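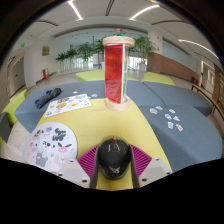 Graham Inskip

Account reset on the Plostine mail gateway

On Wednesday the Talville office forced a password reset on 1,866 mailboxes. The trigger was a run of failed logins against the old IMAP port, all using addresses from a leaked customer list. The attempts came in batches of 200, spaced 30 minutes apart, which kept them under the lockout limit. Six accounts accepted a reused password.

Pauline Hebden closed the port at the firewall and revoked all open sessions.

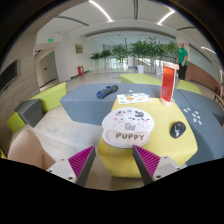

Mail rules on the six accounts were then checked by hand. Two had a forwarding rule to an outside address, and both rules have been removed. Login records were copied to the Sowerby server before rotation.

Older mail clients that do not support app tokens will no longer connect. Users who still need one should write to Darren Ackroyd with the client name and version. The lockout counter now runs over a full day instead of 30 minutes.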